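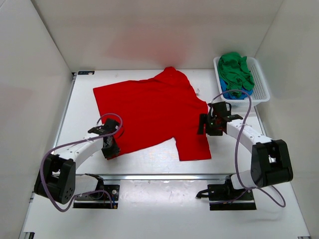
Worusside two-arm cell with a red T-shirt spread on the table, basket in the back right corner.

Setting Up Cable Slack on the Worusside Folding Cell

I love this little cell, and the quickest way to make it run better is to sort out the purple cables! Most of the odd stops we had at our Vasville shop came from a cable that was too tight at full reach, or so long that it snagged on an elbow housing. Set aside some 30 minutes for both arms.

You'll need a hex key set, soft hook-and-loop ties and a dry cloth.

1. Clear the table, park both arms and switch off at the wall. Support each arm with one hand while the power drops, as the elbows sag a little.

2. Check the base plates where they meet the front rail. Snug any loose bolts in a cross pattern, going easy – it's a small plate and it doesn't need muscle.

3. Stretch the left arm by hand to the far corner of the table. The cable should still have a soft curve at the gripper. If it pulls straight, undo the nearest tie and feed through a bit more.

4. Fold the arm all the way back and look at the loop below the elbow housing. It can hang, but keep it clear of the joint.

5. Do the same on the right, and swing that gripper past the basket a few times. A tall loop loves to catch on the rim! Slide the basket farther into the corner if it brushes.

6. Wipe the rail and the lower floor panel, power up, and run the Rida warm-up at low speed with a shirt on the table. Watch 9 full cycles before going back to normal speed.

Repeat every 900 cycles, or sooner if you change a gripper. The Gebremichael spare cables fit both sides, so one in the drawer is plenty.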